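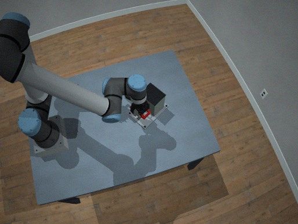 About Dondholm

We teach robot arms by showing them. Somebody drives the arm through the job, we record it, the arm learns from the recordings. That's the whole company, more or less.

Started by Chidubem Amadi in a spare room over a print shop. One arm, one laptop, bad chair. Now 14 of us, two floors, better chairs.

What we do

Hand guiding. You grab the wrist and walk it through the move. Good for big simple stuff, loading, stacking, wiping down.

Remote control. Operator sits at a desk and steers with a handheld controller. Better for small parts on a plate, tight fits, anything where your own hand would be in the way.

Simulation first. New tasks get driven in sim before we touch a real cell. Same kind of arm, table and gripper, just rendered. Cheap to mess up in there and we do, a lot. Our sim tool is called Skistum, built in house, still a little rough around the edges. Last count it held 2143 recorded demos.

Who does the driving

Our operators, mostly. Training takes 26 hours, then you get your own task list. No coding needed. Patience helps. Gamers do fine, so do poeple who sew.

Who we work with

Small shops, usually under 50 staff. Olatunji was our first customer and still sends us their wierdest parts. Tultard came on in August.

Visits

Fine by us, just write ahead. Mornings are best, the operators switch over at noon and it gets loud. Parking is out back, use the gray door.

Jobs: we're hiring two operators for the late shift, see the jobs page.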